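집안일 로봇, 지금 어디까지 왔다고 보시나요? (빨래 얘기 위주)
자유게시판 > 가전·자동화
글쓴이: 느린세탁기
작성일: 19/6/17
조회 258

안녕하세요, 늘 눈으로만 읽다가 오랜만에 글 남깁니다. 저는 동네에서 작은 수선집을 하고 있고요, 집에서는 네 식구 빨래를 거의 혼자 맡고 있습니다. 그러니까 하루 종일 옷을 만지다가 집에 와서 또 옷을 만지는 사람이에요 ㅎㅎ 그래서인지 로봇이 빨래를 갠다, 로봇이 옷을 건다, 이런 소식이 나오면 남들보다 훨씬 솔깃해집니다.

얼마 전에 Grusarlow라는 곳에서 낸 빨래 개는 기계 소개 글을 읽었어요. 수건이랑 티셔츠는 꽤 그럴듯하게 개더라고요. 그런데 제 가게에 들어오는 옷을 생각하면 고개가 갸웃해집니다. 수건은 네모잖아요. 네모난 건 저희 막내도 갭니다. 문제는 늘어나는 니트, 끝단에 레이스 달린 옷, 안감이 따로 노는 치마 같은 것들이거든요. 골지 니트는 한쪽만 잡고 들어 올리면 그 무게로 쭉 늘어나고, 레이스는 조금만 뾰족한 데가 닿아도 올이 걸려요. 저도 그런 옷을 만질 때는 손톱부터 확인합니다.

그래서 여쭤보고 싶어요. 지금 기술로 이런 옷을 집에서 맡길 만한 기계가 있을까요? 아니면 앞으로 한참 더 기다려야 할까요? 가게에서든 집에서든 직접 써 보신 분들 이야기가 제일 궁금합니다. 사진도 한 장 붙여 둘게요.
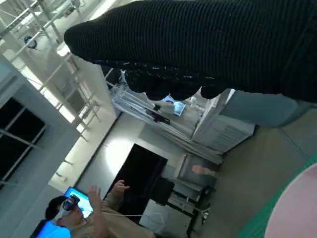

검은 골지 니트와 물결 모양 레이스 단. 뒤쪽에 VR 헤드셋을 쓴 분이 두 손을 들고 있습니다.

저런 레이스 단을 보면 저는 일단 세탁망부터 떠올립니다. 직업병이죠. 골지도 결이 가늘면 접힌 자국이 은근히 오래가서, 개는 것보다 돌돌 마는 편이 나을 때가 많고요. 이런 걸 기계가 옷마다 구분해 줄 날이 올지, 편하게 의견 들려주세요. 긴 글 읽어 주셔서 고맙습니다.

댓글 11

보리차한잔
글 잘 읽었습니다. 저는 공장 쪽에서 일하는데요, 저희 현장에는 Cunex라는 집기 장비가 2대 들어와 있습니다. 상자나 플라스틱 부품은 정말 잘 집어요. 밤새 돌려도 군말이 없고요. 그런데 포장용 천 주머니가 라인에 올라오면 바로 사람을 부릅니다. 주머니 입구가 어디로 접혀 있을지 매번 다르니까요. 단단한 물건과 흐물흐물한 물건은 아예 다른 세상이라고 보시면 될 것 같아요. 제 생각에 니트는 아직 멀었습니다.

느린세탁기 (글쓴이)
보리차한잔님, 현장 이야기 감사합니다! 천 주머니에서 사람을 부른다는 말씀에 왠지 마음이 놓이네요. 제 밥줄은 당분간 괜찮은 걸로 ㅎㅎ

서랍속양말
저는 조금 다르게 봅니다. 다들 너무 완벽한 걸 바라시는 것 같아요. 저희 집은 맞벌이에 애가 둘이라 빨래가 산처럼 쌓이는데, 그중에 니트나 레이스가 몇 벌이나 될까요? 대부분 수건, 내복, 양말, 체육복입니다. 이것만 누가 대신 개 준다고 해도 저는 절을 하겠습니다. 까다로운 옷은 제가 하면 되고요. 식기세척기도 무쇠솥이나 나무 주걱은 못 넣지만 다들 잘만 쓰시잖아요. 그 정도 기준이면 지금도 거의 다 온 거라고 봐요.

보리차한잔
서랍속양말님 말씀도 일리가 있는데요, 식기세척기는 그릇을 사람이 꽂아 주잖아요. 빨래 개는 기계도 결국 사람이 한 장씩 펴서 물려 줘야 하면, 그 시간에 그냥 개고 말죠. 바구니에서 뒤엉킨 걸 스스로 꺼내는 것, 저는 그게 진짜 관문이라고 생각합니다.

서랍속양말
한 장씩 물려 주는 건 저희 첫째 시키면 됩니다 ㅋㅋ 기계에 넣는 건 재미있어하고 개는 건 싫어하거든요. 어쨌든 저는 살 사람입니다. 값만 맞으면요.

달팽이공방
옷가게를 12년쯤 하다가 지금은 공방을 합니다. 글쓴이님 니트 이야기에 얼마나 고개를 끄덕였는지 몰라요. 예전에 매장에서 Grallent 자동 스팀기를 빌려 쓴 적이 있어요. 옷을 걸어 두면 알아서 위아래로 오가며 김을 쐬어 주는 물건인데, 셔츠는 참 편했습니다. 한창 바쁠 때는 그걸로 셔츠를 하루에 72장까지 돌려 봤어요. 그런데 골지 원피스를 걸었더니 제 무게로 늘어난 데다 김까지 먹어서 밑단이 손가락 한 마디는 내려왔더라고요. 손님 옷이 아니라 매장 옷이어서 천만다행이었죠. 그 뒤로 니트는 무조건 평평한 데 눕혀서 손으로 했습니다. 기계가 나쁜 게 아니고 제가 맡기면 안 될 걸 맡긴 거지만, 그걸 가려내는 일도 결국 사람 몫이더라는 얘기입니다.

느린세탁기 (글쓴이)
아이고, 손가락 한 마디면 꽤 큰데요. 저희 가게에도 늘어난 골지 밑단 줄여 달라는 분이 꼭 오십니다. 옷걸이에 오래 걸어 두신 경우가 많아요. 혹시 읽는 분들 중에 골지 니트 걸어 두신 분 계시면 오늘 저녁에 내려 주세요, 정말로요!

퇴근후라면
사진에 헤드셋 쓴 분 손 모양이 눈에 들어오네요. 손가락을 쫙 펴고 계신데, 저도 VR 게임 할 때 딱 저러고 있다고 아내가 웃습니다. 저는 사실 완전 자동보다 사람이 멀리서 조종해 주는 방식이 먼저 집에 들어올 거라고 생각해요. 기계가 혼자 하다가 막히면 사람이 잠깐 봐 주고 다시 넘기는 식으로요. 보리차한잔님 공장에서 사람 부르는 것과 똑같은데, 그 사람이 다른 도시에 있는 거죠.

서랍속양말
그건 좀... 모르는 사람이 제 속옷 바구니를 들여다본다는 말씀이신가요? 방금 절하겠다고 한 것 취소할까 고민됩니다.

퇴근후라면
하하 그 생각은 못 했네요. 그렇지만 세탁소에 맡기는 것도 모르는 분이 보시는 건 마찬가지 아닐까요. 저는 빨래보다 설거지 후 싱크대 정리를 맡기고 싶어서 그런지 별로 거부감이 없습니다. 물론 집 안이 다 보이는 건 다른 문제라는 점, 인정합니다.

감자전두장
가격 이야기가 안 나와서 한마디 보탭니다. 저는 Tapia라는 동호회에서 취미로 작은 로봇팔을 만드는데, 작년부터 손수건 반으로 접기를 시켜 보고 있어요. 기록을 적어 뒀는데 151번 시켜서 모서리가 제대로 맞은 게 절반이 안 됩니다. 같은 손수건, 같은 책상, 같은 조명인데도요. 창문을 열어 두면 바람에 한쪽이 들려서 또 틀립니다. 그래도 처음에는 손수건을 집지도 못하고 책상만 긁던 녀석이라 저는 볼 때마다 기특합니다. 그러니까 보리차한잔님처럼 한참 멀었다고 하기에는 정이 들었고, 서랍속양말님처럼 거의 다 왔다고 하기에는 제가 본 게 있어서요. 레이스는 시켜 볼 엄두도 안 납니다. 집게 끝에 고무를 씌워 놨는데도 면 손수건 올이 가끔 뜯기거든요.

그리고 글쓴이님께 하나 여쭤보고 싶어요. 니트를 들어 올리실 때 손을 어디에 어떻게 넣으시나요? 저는 지금까지 모서리 집는 것만 연습시켰는데, 글을 읽다 보니 밑으로 받쳐 드는 방법을 먼저 가르쳐야 하나 싶어집니다.

느린세탁기 (글쓴이)
감자전두장님, 이런 질문 너무 반갑습니다! 저는 모서리는 거의 안 잡아요. 손바닥을 위로 해서 양쪽 옆선 밑으로 쑥 넣고, 옷 폭의 삼분의 일쯤 되는 데서 받쳐 듭니다. 팔뚝까지 쓸 때도 많고요. 젖은 니트면 더더욱 팔뚝으로 안아 올려야 해요. 레이스 단은 맨 마지막에 손등으로 살살 펴고 손끝은 되도록 안 씁니다. 말로 하려니 어렵네요, 다음에 가게 한가할 때 순서대로 적어서 따로 올려 볼게요. 손수건이 질리시면 얇은 면 스카프도 한번 시켜 보세요. 손수건보다 길어서 받쳐 드는 연습에 좋을 것 같습니다.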